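Vonier Opens Its Shared Notebooks to Offline Editing

If you keep your whole life in Vonier, April is a good month. The note-taking app's new release finally lets people open, edit and search a shared notebook with no connection at all, on the desktop program as well as in the browser. It has been the most requested feature on the Vonier user board for as long as the board has existed, with 2,777 votes by the time the thread was closed and marked "done."

Until now, offline work was limited to private notebooks. A shared one would open in read-only mode as soon as the Wi-Fi dropped, which made it close to useless on a train or in a basement classroom. With the update, every page you have opened in the past 15 days is kept on your computer, including attachments, and you can keep more by right-clicking a section and choosing "Keep on this device." Your changes go up as soon as you're back online.

The clever part is what happens when two people edit the same paragraph while one of them is away. Old versions of Vonier made a second copy of the page with "conflict" stuck on the end of the title, and anyone who has managed a busy team notebook will remember cleaning those up by hand. Now both edits show up side by side on the same page, in different colors, with a small bar above them. You pick one, or keep both and tidy up the wording later. Nothing gets thrown away, and the page history holds on to each version with the name of the person who wrote it.

"I wrote half a grant report on a ferry and my colleague wrote the other half in the office," said Svenja Rothe, who tested the feature with her team before the release. "We had both rewritten the opening. I pressed two buttons and it was sorted out. I was grinning at my laptop!"

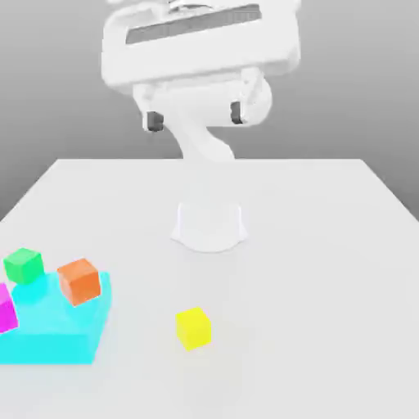
A robot arm and gripper over a white tabletop, in a computer rendering.

Search has had some love too. It now looks inside tables and checklists, and it works offline with the same filters as online, so you can narrow things down by notebook, author or tag. Handwritten pages are still left out when you're disconnected, although they turn up again once the connection is back. Results come in as you type, and on our aging test laptop there was no noticeable wait, even in a notebook stuffed with years of meeting notes (and a truly unreasonable number of soup recipes).

Another welcome addition is an import tool for Ketard notebooks. Plenty of people have been stuck with one foot in each program, and moving used to mean exporting page by page. The importer brings over sections, subpages, tags and pictures in one go. Page links survive as well, provided both pages are part of the same import. Drawings come across as flat pictures and can't be edited afterward, so hang on to your original notebook if you sketch a lot. Audio recordings are skipped for the time being.

Štěpánka Štěpánek, who looks after the sync engine at Vonier, said the team rebuilt the way pages are stored before touching anything people could see. "A page used to be one big lump," she said. "Now each paragraph knows who changed it and when, and that opens the door to a lot of things we've wanted to do for years." She wouldn't be drawn on all of them, but did mention comments on single list items and a proper undo for shared pages.

The update is free for everyone with a current Vonier account, and the browser version needs no installation. On the desktop, go to Help, then Check for Updates, and restart the program. The first start afterward can be slow because your notebooks are converted to the new storage format. Ours took 13 minutes with over 2 gigabytes of notes, and it's best to leave the window open until the progress bar is gone. Everyone who shares a notebook should update before relying on the side-by-side view, as older copies of the program will go on making conflict pages.

Phone users have a little longer to wait. The mobile apps can already read the new format, but offline editing of shared notebooks isn't switched on there yet. A test version is open to anyone who signs up through the account page.

Vonier is holding an online walkthrough on Wednesday at 11 a.m., with time for questions at the end. The recording will be posted on the user board the same afternoon.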